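Can a robot do the boring jobs yet?

Saturday, December 7, 2019

My sister has been asking me for a year when she can buy something that folds towels. I keep telling her to wait! But the question is a good one, and I've been chewing on it ever since Arash Fallahi and I spent a whole evening arguing about it over soup.

Arash's view is that the house is the hardest place of all. Towels flop, mugs turn up in the sink at any angle, and the cat moves. I agree with him there (my own floor vacuum gave up on the rug in May and has been sulking in the hallway since). A shop floor is kinder. Things are bolted down, the lighting stays put, and most of what a person touches in a day is a button, a lever or a handle.

So I get excited about switches. I really do! A selector switch looks like nothing, but think what your hand does with one: find the lever, close on it, turn it without pushing sideways, feel it reach the next position and let go. Olaia Benítez ran panels at Casado for years and says she stopped looking at her hand after the first week. A robot hand has to work out every bit of that, and it had better stay clear of the neighboring buttons while it does.

Would I trust one alone with a live line? No, not yet. Would I let it try the same switch 300 times while I drank my coffee and took notes? In a heartbeat. Repeating a dull thing is where I think machines will earn their place first, and I'd guess panels come well before towels. Sorry, sis.

Olaia wants to see one deal with a sticky door latch next, and I'm with her on that.
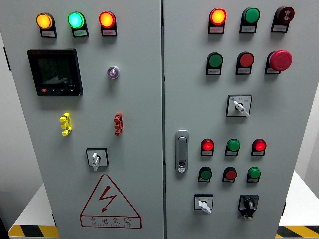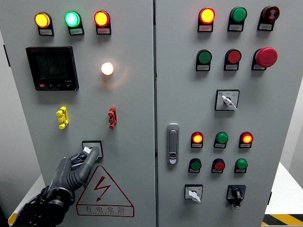
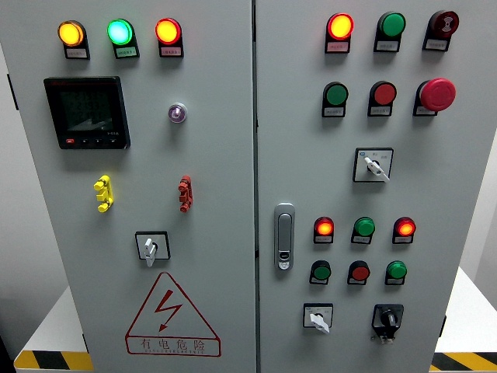

The two-door control cabinet, with the hand at the left door's selector switch in the second picture.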